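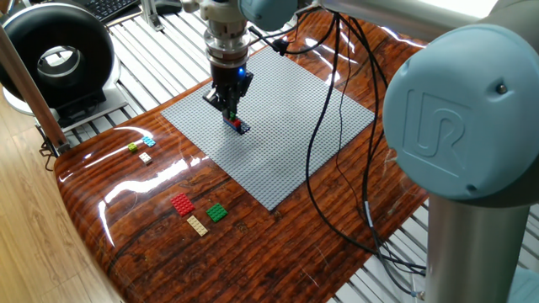

积木压到底板上总是压不实，该先调力还是先调位置？
先调位置。XY偏差没收进来之前加力，只会把凸点压偏，底板跟着翘。

发帖：gordale_7
UR臂，装在Gordale共享工坊，二指夹爪，桌面是亮漆木纹，底板放在上面。现在下压用力控，阈值40 N，超过就停。2x2的砖跑了155次，13次没扣紧，基本都出在底板远端。示教点是三点定平面，TCP重新标过一遍，没改善。

2楼 焊锡不够用
远端出问题，先查底板本身。大底板中间会拱，三点定平面假设它是平的。打九个点做插值，比再标一次TCP有用。

3楼 prastico_user
不同意楼上。拱起只影响Z，力控已经吃掉了。我怀疑线缆，从腕部垂下来那一捆，走到远端会拽工具，力传感器读数跟着漂。每次下压前在上方悬停清零试试。

4楼 gordale_7
清零加了，漂移小了一些。长条的板还没试，先只跑小砖。
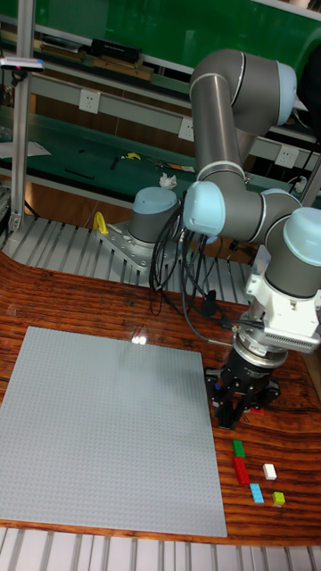
5楼 Borkari
线缆固定到前臂上再测，软件清零只能补静态的那部分，动起来照样拽。另外底板怎么固定的？

6楼 gordale_7
双面胶，四个角。

7楼 焊锡不够用
那就是了，中间悬空，压下去会弹。换整面薄胶垫。我那块跑到577次才重新贴。

8楼 prastico_user
胶垫也有弹性，力阈值得跟着重调。我还是建议先处理线，一次只改一个变量。

9楼 gordale_7
先绑线，底板不动，同样的点位再跑一轮，晚上八点以后贴数据。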